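Parenting the Under-Fives, Handout 6: Bargaining, Stalling and the Word "No"

By Caroline Mutiso
November
7 min read

Before we start: last session's handout had the wrong room on it, and those of you who spent twenty minutes with the beginners' ukulele group have my sympathy. Tomás Tully says two of you have signed up.

1. Where we left off

We were talking about why small children argue. The short version from Handout 5 is that a child who argues has worked out that you and she want different things, and that words might close the gap. At eighteen months she had one method, and it was lying down on the floor of the pharmacy. At three she has several, and some of them are better than yours.

Please keep this in mind when you're tired. Arguing is a step up from the pharmacy.

2. Three kinds of "no"

People in this class tend to write "she says no to everything" in their logs, and I tend to write "which no?" in the margin. Learn to sort them.

The reflex no. Comes out before you've finished the sentence. The child doesn't know what was offered and may want it very much. Wait five seconds and ask again in the same voice. Don't raise it and don't add a speech.

The busy no. She is in the middle of something. It may look to you like putting a sock in a cup, but she has plans for that sock. Give notice: "When the sock's done, we're washing hands." You'd want the same if somebody closed your laptop.

The real no. She has heard you, understood you and disagrees. This one deserves an answer, even if the answer is that it's happening anyway.

Sarahí Arriaga asked last time about a fourth kind, the no that is said while doing the thing. ("No bath," says the child, climbing into the bath.) I've been calling that the ceremonial no. It needs nothing from you. Run the water.

3. Stalling

Stalling peaks at bedtime, at the front door, and whenever you've told someone on the phone that you're just leaving.

For the log exercise, Wycliffe Athumani wrote down every reason his son gave for not being asleep over one stretch of evenings. The total was 109. I've read the whole list and recommend it. Water comes up a lot, and so do a sore elbow, a question about whether fish have grandmothers, and "I forgot to tell you something," followed by a long silence while he thought of it.

What's worth noticing is how few of the reasons were about sleep. Most were a way of getting his father back into the room. Once Wycliffe saw that, he stopped debating the elbow and built a return visit into the routine: lights out, then one check, promised in advance and always kept. The list got shorter. It didn't get to zero, and I'd be suspicious of anyone whose did.

Things to try:

- Say what comes next before you say what stops.
- Offer two choices you can live with. Two. Five choices is a menu, and she'll ask to speak to the chef.
- If you say "last one," it has to be the last one. If you don't mean it, say "a few more" and save the phrase for later.
- Skip the "okay?" at the end. "We're going now, okay?" is a question, and you'll get an answer.

4. When they use your own lines on you

Sooner or later you'll be told, by someone in a diaper, that you need to use your listening ears. Eun-seong Cho's daughter informed her that she was "not cross, just disappointed." Over a banana.

It stings, but it's good news about memory and language. Children copy tone first, words second and meaning a good while later, so the phrase can be perfect and the use of it slightly off. If you don't like how a line sounds coming back, retire the line. I gave up "because I said so" after hearing it delivered to a cat.

5. Chores, or a reasonable imitation of them

A child who has a job in the house argues a bit less about everything else. I can't promise more than that "bit." Pick jobs that are real, short and visible: matching socks, carrying napkins, putting the chopsticks and spoons back where they live. Expect it to take longer than doing it yourself, and don't redo it while she's watching. 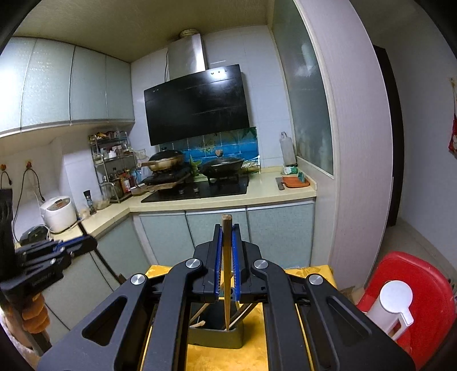 What should I do if my child offers to help and then quits halfway through?

Thank her for the part she did, finish the rest without comment, and offer the same job again tomorrow. Finishing is a separate skill from starting and it comes later, in some adults much later. If she wanders off every time, the job is too long. Cut it in half.

6. For next time

Keep a log of noes for one ordinary evening. Sort them by the headings in section 2 and put a question mark beside any you can't place. Don't choose a good evening to impress me.

Read the Soslow chapter on routines. The Minhas reading is optional, and the part about reward charts can be skipped with a clear conscience.

Snacks are with Tomás. Please, nothing with glitter on it this time.

Related handouts

Handout 5: Why They Argue
Handout 4: Sharing, and Other Things We Don't Do Either
Handout 3: The Supermarket
Handout 2: Sleep, Part One of Too Many
Reading list: Soslow, Minhas, Brurnau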